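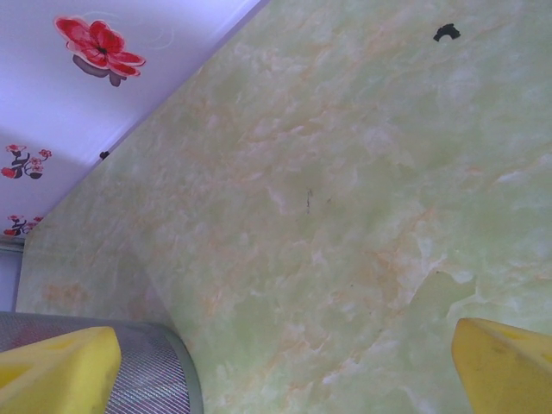 Green marbled pattern with pale orange veining.

How to Choose and Order a Patterned Covering for a Work Table
Tunero Center for Home Skills
Last reviewed 17/10/2019

This guide is for members who wish to cover a work table with patterned adhesive film. It applies to flat, sound tabletops only. Tables with loose edges or lifting veneer must be repaired before any covering is ordered.

Before you begin

You will need a steel tape measure, a pencil, plain paper, a sharp knife, a felt-edged squeegee and a soft cloth. The Center lends tape measures and squeegees at the front desk. Knives are not lent and must be brought from home.

Step 1. Measure the tabletop

Measure the length in three places and write down the largest figure. Do the same for the width. Add 2 inches to each measurement so that there is enough film to trim. If the edges are to be wrapped, measure the thickness of the top and add it on every side.

Step 2. Check the roll width

The film stocked at our Iltby counter comes in rolls 26 inches wide. A wider table will need a seam. Place the seam toward the back of the table, and avoid placing it under the spot where most cutting or writing will be done.

Step 3. Order a sample

Request a sample before ordering a full roll. The sample sheet for stone patterns is listed under number 3386. Lay it on the table and look at it in the morning, at midday and under the lamp you normally use. Greens in particular may look yellow under some lamps and gray under others.

Step 4. Consider what stands next to it

A covering is rarely seen by itself. If the walls or screens near the table already carry a pattern, compare the two from the doorway as well as up close. Members often find that a large pattern on one surface and a small one on the other is easier on the eyes than two of the same size. Fine work such as sewing or model making is best done on a quiet pattern, as small pins and screws are hard to find on a busy one.
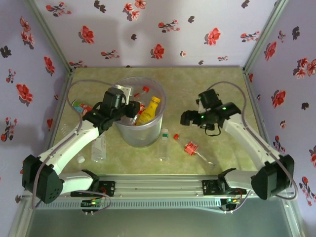 Maysoun Mahasneh: I followed step 3 and was glad of it. The sample I had picked out in the shop was far too dark at home, and I changed my order the next day. Could you say how much extra to allow for matching the pattern at a seam? I came up short on my first table.

The allowance depends on the repeat, which is the distance before the pattern starts over. It is printed on the roll label. Add one full repeat to the length of each strip after the first. Members who are unsure may bring their measurements to Nadine Hamdan at the Iltby counter. 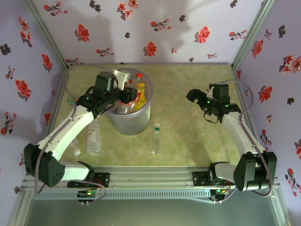
Rasha Nimri

Step 5. Clean and apply

Wash the tabletop with mild soap, rinse it and leave it overnight. Do not use wax or polish. The room should be at 70 degrees Fahrenheit, and windows should be closed to keep out dust.

Peel back a few inches of the backing paper and set the film along the back edge. Work forward slowly, pressing from the middle toward the sides with the squeegee. If a bubble forms, lift the film and lay it again. Small bubbles that remain may be pricked with a pin and pressed flat.

Step 6. Trim

Wait one hour before trimming. Use a new blade and draw it along the underside of the edge in one pass. Heavy items should be kept off the table until the following day.

Returns

Uncut rolls may be returned to the Iltby counter with the receipt. Samples and cut lengths are not accepted. The counter is closed for the whole of August.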